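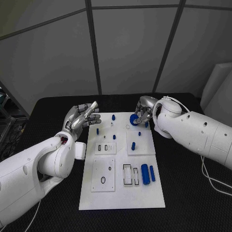 # Uzor

Uzor is a two-armed assembly bench that we're building in the Evton shared workshop. The job it's learning is simple to describe and wonderfully awkward to do: put blue pegs, discs and gears where they belong on a white task board. This README covers the recordings we've made so far, how to load them, and what we know is wrong with them.

I started the project with two arms, a great deal of free time in the evenings and no clear plan. It has grown into the thing I look forward to most in the week. If you're building something like it at home, please take whatever is useful!

## What's in the data

There are 143 recordings in this release, sorted into 12 folders by task. Each recording has:

- `head.mp4`, the view from the head
- `joints.csv`, positions for both arms and both hands
- `note.txt`, whatever the operator typed afterwards (some are a line, some are a proper ramble)

The notes are worth reading. Augustina Antwi did a lot of the operating and her notes are far better than mine. She writes down which finger was giving trouble, and I tend to write "fiddly".

Folder names begin with the part being handled, then the move:

```
peg_lift/
peg_insert/
disc_place/
gear_seat/
...
```

Anything starting with `free_` is unscripted. The operator was allowed to do whatever they fancied with the board, and those are my favourites to watch back.

## The board

We call our board Gatar. It carries raised plates and cut-outs, with loose parts to go with them, and nothing on it is especially precise. Everything was drawn up in the workshop and changed several times, so don't expect the layout to be identical from one folder to the next. Parts get moved between recordings as well, and some start upright while others start on their sides. We like that. A policy that has only ever met a peg in one spot is going to have a very bad day when you nudge it.

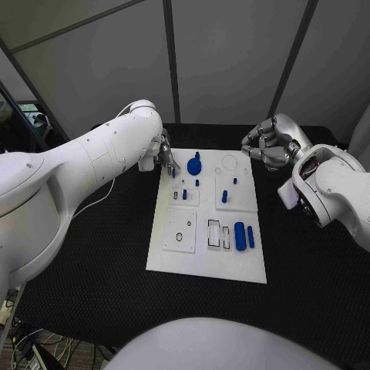 **Can I use the recordings if my robot has simple two-finger grippers?**

The video and the arm joints should still be useful, but you'll need to work out your own mapping for the hands. Start with `peg_lift`, where the grasp is mostly a pinch.

## Loading

You'll need the small reader script, Droleditz, which lives in `tools/`. It has no clever dependencies.

```
python tools/droleditz.py --folder peg_lift --out ./my_copy
```

It lines up the joint readings with the video and drops any rows with no matching frame. Add `--keep-all` if you'd like to deal with the gaps yourself. Angles are in radians. Left and right are always the robot's own left and right.

## Known problems

- Recording 11 in `gear_seat` has a stretch where the right hand's readings freeze. The video is fine.
- Clocks drifted a little in the September recordings. Droleditz corrects for it, but only if you leave the file names alone.
- Recording 2109 is numbered that way owing to a typing slip. There aren't two thousand others hiding somewhere.
- Some attempts fail. We've kept them in, and the note normally says so, though I wouldn't rely on that for labels.
- Lighting changes from one folder to another. The workshop is shared and so are the light switches.

## Joining in

Evton members can book the bench on the sheet by the door. Please put the parts back on the board when you're done, and check the cables have slack at both elbows before you power anything up. I've learnt that one the slow way.

If you're elsewhere and have trained something on this, I would dearly love to see it, even if it only knocks the pegs over. Open an issue and attach a clip.

## Changes

**5 December 2018**: added `disc_place`, fixed the column order in `joints.csv`, rewrote the loading section after Augustina pointed out that the old command didn't run.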